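Fisex Path Follower Kit, Club Edition
Outdoor rover kit for school and college robotics clubs. Page text by Győző Orbán, equipment adviser, Baltdale Robotics Club

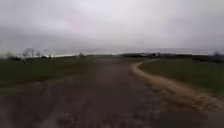 The Path Follower is a four-wheeled rover kit that a club builds, wires and then teaches to stay on a path outdoors without a painted line or a buried wire. I run the student group that has used it longest in our area, and Gulyás, who sell it, asked me to write the page. I agreed on the condition that I could leave the complaints in. The kit's software decides where the path is by color and brightness, and on the sort of ground we practice on, it gets mixed help. A dark path against a curving strip of pale, sandy dirt on the right is the easy side. On the left, dark path meets dark green grass along a soft edge, under a flat gray sky, and the students have to earn that one. Add damp-looking patches that pick up light from the sky and you have the lesson I would build a whole term on.

What the kit is for

It was made for the Risatgate Path Trial, a student contest where a rover has to cover a set length of park or farm path with nobody steering. You can use it without entering. Half the clubs I talk to don't enter, and some of them get more out of it because they aren't spending every meeting on the rulebook.

The box calls it "ready to compete." I would ignore that. It is ready to be built, and a club that starts in the fall and keeps going should have something worth entering by May. A club that opens the box in April will have a rover that drives into the grass.

What comes in the box

Chassis plates, predrilled, with standoffs
Four wheels with soft tires, four gear motors
Motor driver board and main computer board
Forward-facing camera on a tilting bracket
2 battery packs and a charger
Remote stop button with wrist strap
Wiring loom, labeled at one end only
Printed build guide and a memory card with the starter software

What does not come in the box

Screwdrivers. Zip ties, of which you will want plenty. A rain cover. A laptop. Any kind of spare wheel hub, and the hubs are the part that breaks. Gulyás sells them separately and I have asked more than once for a pair to be included.

Specifications

Motors: brushed, geared, replaceable one at a time
Longest contest course it is intended for: 300 meters
Running time on one pack: 30 minutes on a firm path, less on wet gravel
Practice images supplied on the memory card: 1,000
Programming: Python, with a block editor for beginners
Remote stop: radio, works through a hedge, does not work through a brick building

A word about those practice images. Most of them were taken on bright days on clean paths, and a model trained on them alone looks terrific at a desk. Then you take it outside. Our students' first model treated every shiny patch of ground as the end of the path and stopped politely in front of it. They fixed this by collecting their own pictures on dull days and marking the path edges by hand, which was slow and boring and taught them more than the guide did. Plan time for it. I'd put the supplied set down as a way to check that your software runs.

How our club uses it

We split into a build group and a software group and swap them halfway through, over loud objections from both. The build takes our students four meetings. The guide says two.

After that every session goes the same way. Charge the packs the night before. Check the wheel bolts. Aim the camera so the path fills the bottom of the view and the horizon still shows near the top – a camera pointed too low can't see a bend coming, and one pointed too high spends its effort on sky. One student walks beside the rover with the stop button. Another writes down what it did and, separately, why they think it did it. I insist on the second column being kept apart, as the guesses are wrong more often than the students would like.

Bends are where the starter software shows its age. It follows whichever edge is strongest. Where a strong edge swings out wide, the rover happily swings out with it, even when the path itself carries on toward the horizon. You can set it to weigh both edges equally, under Steering, Advanced, and then it wobbles. Somewhere between the two is a setting that suits your path, and you'll find it by trial.

Is it worth the money?

For a club with a path to practice on and an adult willing to stand in a field, yes, with grumbling. The chassis is solid. The stop button has never let us down, and I'd pay for that alone. The software is fair. The claim on the side of the carton that students will "master machine vision" is sales talk, and I've told Gulyás so. What ours learned was how to look at a failed run and ask a decent question about it.

For a club that only meets indoors, I'd buy something else. The kit will run in a hallway, but shiny floors confuse it and the wheels mark the vinyl.

If you already own the older Schools Edition, the new motor driver fits the old chassis and you can buy it by itself. The camera bracket does not fit without drilling.

Common problems

Rover pulls to one side on flat ground: check tire pressure first – they are soft tires and they do leak – then run the motor balance routine.

Camera picture freezes after a few minutes: the ribbon cable has worked loose. Tape it.

Rover won't start after a software update: the update resets the stop button pairing. Hold both buttons until the light goes green.

Steers well in one direction and badly coming back: you have only trained it one way. Walk the path in both directions when you collect pictures.

Ordering

Sold by Gulyás to schools, colleges and registered clubs. Spare hubs, tires and packs are listed under Parts. Entry to the Risatgate Path Trial is separate and is not included in the price of the kit, whatever the old flyer said. Clubs near Baltdale can ask to see ours running before they buy.

Page last revised Sep 29, 2023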